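Aug 30, 2018

Well, it has been a long, long summer since my last post, and a few of you have written to ask whether the pose tracker is still alive. It is! It has been rewritten more or less from the ground up, and I've been wanting to tell you all about it, so get yourself a cup of something and settle in.

For anyone new, I write the tracking code for Fillurex, our little toolkit that takes the motion of a pair of hand-held grippers and turns it into paths an arm can follow later. Each gripper carries a cube with printed markers on its faces, and my job is to say where that cube is and which way it's facing, over and over, without making a fool of myself.

The old version solved each marker on its own and then averaged the answers. You can probably guess how that went. When a face is nearly edge-on to the camera, a single square has two poses that fit almost equally well, and the solver would hop between them like a kid on hot sand. Averaging a good answer with a flipped one gives you a third answer that is wrong in a brand new way (I spent most of a week chasing that, and blamed the lens the whole time, poor thing).

The new version, which we've been calling Demeo, treats the cube as one rigid body. All the corners from every visible face go into one solve, and the last good pose is the starting guess. If only one face shows, it keeps both candidates alive for 5 frames and lets the motion decide. It's such a small change on paper! The jitter in my plots went down so much that I checked twice to be sure I hadn't loaded the wrong file.

Bathrooms have been my favorite test for all of this, and also my least favorite. There's white on white everywhere, marble underfoot, and arms coming in from the side with markers of their own, so the code has to keep straight which cube is which. 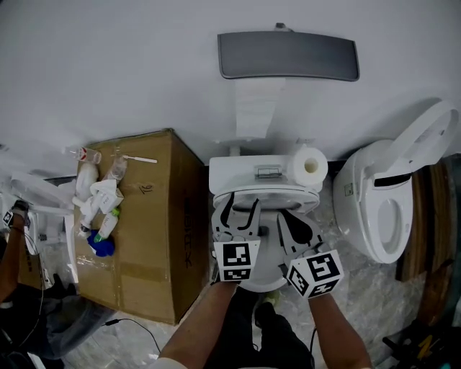

Fallahi wrote back after reading my draft to ask why I don't just give every cube its own set of marker numbers and be done with it, and added that a left-right swap is a bookkeeping problem and the tracker shouldn't have to care.

I do agree, mostly. Every cube has its own numbers now, and the swaps we used to get from sharing are gone. What's left is the misread: a marker seen at a steep angle, a little blurred, decoded as some other marker that happens to be in the dictionary. So there's now a gate that says a cube can't jump farther between two frames than a hand could reasonably carry it. I set the limit by feel, then by plot, then by feel again.

On the Landach set, which has 2274 frames, the old code lost at least one cube in nearly 900 of them. I'm still going through the new run by hand and don't want to brag before I've finished, but I'm smiling as I type this.

Still on my list for September are the time sync between the jaw opening and the pose, and a replay tool that doesn't eat all my memory when I scrub backward. If you've written a good scrubber, please, please send it my way. I'll trade you a very decent plotting script for it.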